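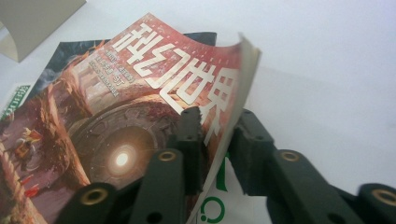

Running a Toddler Story Hour Out of the Garage: A Talk With Bohdana Chornovol

Bohdana Chornovol did not plan on having other people's kids in her garage. She had two of her own, ages two and four, and a long wet spring when the park was a mud pit. One of the neighbors came by with her son and a bag of library books, and they sat on a rug next to the bikes and read. The next week there were more families.

"I hadn't even moved the car out far enough," she says. "The kids were climbing over a bag of road salt. I thought, if they're coming back I should at least sweep."

Story hour now meets once a week at 9:30 in the morning, from October until school lets out. It lasts less than an hour. Chornovol says the reading part is much shorter than people expect.

"Three books, and the third one is optional," she says. "If they're rolling on the floor by the end of the second, we get the blocks out. I used to push through to the end and everybody was miserable."

The garage itself took a while to get right. She put down foam mats, then took them up because the younger kids kept pulling the edges apart and chewing on them. An old wool rug from her mother's house replaced them. A space heater was out of the question with toddlers around, so for the cold months she hung a heavy curtain over the inside of the garage door and asks everyone to leave their coats on until the room warms up. In January and February they sometimes give up and move to the living room.

Danylo Horobets lives a few streets over, on Hedlund, and brings his daughter. He also built the book rack, a low one with the covers facing out.

"With the books spine out she would just pull the whole row down," he says. "When she can see the front she picks one. She picks the same one every time, but she picks it."

The rack cost him $83 in lumber and hardware. He says he could have done it for less with scrap wood, but he wanted it sanded smooth and didn't have anything good enough lying around. It is screwed to the wall studs in four places, and he checks the screws when he thinks of it.

Most of the books come from the library. Chornovol also keeps a box of her own, almost 75 at last look, from yard sales and from families whose kids have gotten too big for them. Board books go home with whoever wants them and usually come back. She does not keep a sign-out sheet.

"I tried it. I spent the whole time writing down names," she says.

I asked about parents who want to start something similar and feel they can't read out loud very well. Chornovol said she was one of them. English is her second language, and at first she practiced the books the night before. Now she reads some in Ukrainian, too, and the kids who don't speak it listen just as long as the ones who do.

"They're looking at the pictures and at your face," she says. "If there's a bear, you do the bear."

Snacks were harder than the books. There were allergies to work around, and one family doesn't do sugar. After a few weeks of emails she dropped the shared snack and asked everyone to bring their own water and whatever their child eats. Horobets brings coffee for the adults - he says it was the only job left.

Neither of them wants the group to grow much more. Chornovol's older child starts kindergarten in the fall, and she plans to keep going at least until the younger one does. Horobets has been asked to build a second rack. He has the wood cut for it, stacked behind his water heater.

Comments

Setevari: We do ours on a back porch. Same problem with the foam mats! Ended up with an old quilt that I can throw in the wash.

plurkex_mom: How do you handle siblings who are still crawling? Ours eats the books.

Wuleo: Would love the measurements for the rack if Danylo is willing to share them.

Recent Posts

Rainy Day Bins for Two-Year-Olds
What We Keep in the Car From October On
Homemade Play Dough Without the Stove
Sharing a Bedroom: Four Families on Bedtime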